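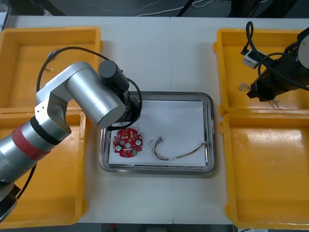
Most gripper comparisons get decided by whichever demo looked best, and the demo nearly always uses a nice solid block. Blocks are easy. If you are setting up a bench in your shop or garage to compare grippers, arms or controllers, put something annoying on it. A round circuit board lying flat on paper is annoying, and a loose bundle of thin wires with frayed tips on one end and a small connector on the other is a good deal worse. Put the two side by side in one steel tray and you will learn more in an afternoon than you will from a sales sheet.

The tips below come from our own bench and a lot of wasted evenings. Some of them will save you money. A few only save you an argument.

Updated 3/8/20

Line your tray

Polished steel shines, and overhead cameras hate shine. A sheet of plain white paper in the bottom of the tray costs next to nothing and takes away most of the glare. The raised rim will still flash at you, so keep parts away from the edge if the camera has to find them. I have read that a "good" vision package handles reflections by itself. I have yet to see one do it with a ceiling light on and a window open to the afternoon.

Tape the paper down at the corners if your gripper drags. Don't tape it if you want to know whether your gripper drags. A sheet that slides is telling you the fingers are coming in too low.

Paper tears and picks up grease, so change it when you change grippers or the second one gets an unfair deal.

Skip the foam mat

A lot of people put a soft mat under everything for the first week. I understand why, but a soft mat forgives bad height settings, and then you move to a hard surface and crunch a fingertip. Start hard and go slow.

Buy ordinary bins

You don't need special robot bins. Plastic bins with rounded corners and a thick rim do fine, and they can be any color as long as it isn't the color of your parts. Shallow ones are kinder to short fingers. Scuffed ones are fine too. If a camera only works with brand-new bins, that's worth finding out before you pay for it.

Mark each bin's outline on the table with painter's tape. Bins creep. A bin that has moved the width of a pencil can turn a good gripper into a bad one on your score sheet, and you'll blame the hardware.

Check the table seam

Two tables pushed together make one big table until somebody leans on one of them. If your tray sits over the join, shim the legs and lay a straightedge across the seam before each session. I once spent most of a July weekend chasing a height error in a controller that had nothing wrong with it. Clamp the two tables together if you can get a clamp under there.

What we thought of the grippers

Take all of this with salt. It's one bench, and we paid for everything ourselves, which makes people either too kind or too cross.

Erkska two-finger. The cheap one. Fingers are stiff and the stroke is short. Does very well on the circuit board if you grab it by opposite edges, and very badly if you try to pinch it off the tray from above with the pads flat. It closes harder than the setting says. Put a kitchen scale under a finger and check for yourself before you let it near anything with parts soldered on both faces.

Ollen soft-tip. The one everybody online loves. The tips are grippy for a few weeks and then they aren't. Wipe them with a damp cloth and let them dry; alcohol left ours chalky. Picks up wire better than the Erkska when the wire lies in a neat arc. When the strands fan out, it catches some and leaves the others dragging, and the software still reports a successful pick. I don't count that as a pick and neither should you.

Flollon adaptive. The word "adaptive" is doing plenty of work on that box. The fingers bend around round things, which is useful, and they also bend around things you wanted held straight. We paid 485 dollars with the mounting plate. Without the plate it doesn't fit anything we own, so count the plate.

If I had to keep one, I'd keep the Erkska and spend what was left over on spare pads. That answer annoys people who have already bought the Flollon.

Make your own fingertips

Before you order fancy pads, try the junk drawer.

Wide rubber bands, the flat kind that come on broccoli. Double them over each finger. Good for boards, replaced in a minute.

Heat-shrink tubing. Slippery at first. Scuff it with fine sandpaper.

Self-fusing silicone tape. My favorite so far. Stretch it as you wrap, and stop short of the very tip or the fingers won't close all the way on thin wire.

Skip hot glue. It looks great, holds for one session, and then comes off in one piece stuck to your part.

Tame the cable

The cable to the gripper causes more trouble than the gripper. It has to loop out far enough that the wrist can turn, and a loop that big will sooner or later swing over a bin and get into the camera's view. Hook-and-loop ties beat zip ties because you will redo this over and over. Tie it near the wrist, leave a generous arc, tie it again past the elbow. Then run the arm through every corner of its reach by hand, slowly, and watch the cable instead of the fingers.

Coiled cable sounds like the tidy answer. It pulls. On a light arm you can see it pull. I would only use it where the arm stays on its own side and doesn't have to stretch.

One arm or two?

People ask this first and they should ask it last. Two arms on one table look wonderful and double the things that can be wrong. The honest case for the second arm is wire, where one side holds and the other side straightens. For moving boards from a tray into a bin, one arm does it, and the second mostly waits its turn.

If you do run two, give each its own pair of bins and make the tray in the middle the only shared ground. Let one arm leave before the other comes in. The Molefe controller is supposed to manage this for you with what the manual calls zones. It does, as long as you draw the zones bigger than the manual tells you to. Ours stopped short of a bump more than once with the factory sizes, and "stopped short" is a polite way to put it.

Cameras

Mount it high, mount it to something that isn't the table, and leave it alone. Every arm shakes its own table a little. A camera clamped to the same top shakes along with it, and you get soft edges on small parts.

Wrist cameras are sold as the cure for everything. They do help with the last bit of travel. They also add weight, another cable, and a lens a few inches from whatever you are about to bump. I'd get the fixed one working first and see whether you still want the other.

More pixels didn't help us with wire. Better light did. Two cheap desk lamps from opposite sides, each with a piece of baking parchment clipped well clear of the bulb, beat the camera upgrade we had been saving for. LED bulbs only, please. Parchment and a hot bulb don't belong together.

Keeping score without fooling yourself

Write down what counts before you start. Ours reads: part leaves the tray, part lands in the correct bin, nothing else moves. If the board comes up and the wires come along with it, that's a miss.

Do 200 tries per gripper. It's dull. Do it anyway. After the first dozen or so you will be sure you know the winner, and on our bench that early favorite lost.

Put the parts down differently each time. Have another person do it if you can. Facundo Godoy lays parts out for me and he is merciless about it, connector toward the rim, strands under the board, whatever he thinks will go wrong. My numbers dropped the day he took over and I trust them a lot more.

Don't throw out the bad runs. If you bumped the table, write "bumped table" and leave the miss in.

Small stuff

Keep a spare set of finger screws in a pill bottle. They vanish.

Label power adapters with tape the day you open the box. Black bricks all look alike, and plugging the wrong one into a controller is an expensive way to tell them apart.

Use dead boards for testing. Ask a repair shop for scrap; ours gave us a shoebox full.

Snip wire bundles to different lengths, and retire them when the ends get so frayed that no person would want to pick them up either.

Sweep before you start. A stripped strand of copper on the floor ends up in a sock, and one on a live board ends up somewhere worse.

Keep your hand on the stop button for the first 6 or 7 runs after any change, even a change you think is too small to matter. Swapping a rubber band counts.

Next time I'll get into suction cups. I have doubts about those as well, mostly to do with the holes in circuit boards, but the parts are on order and I'll run the same tray and the same sheet with them.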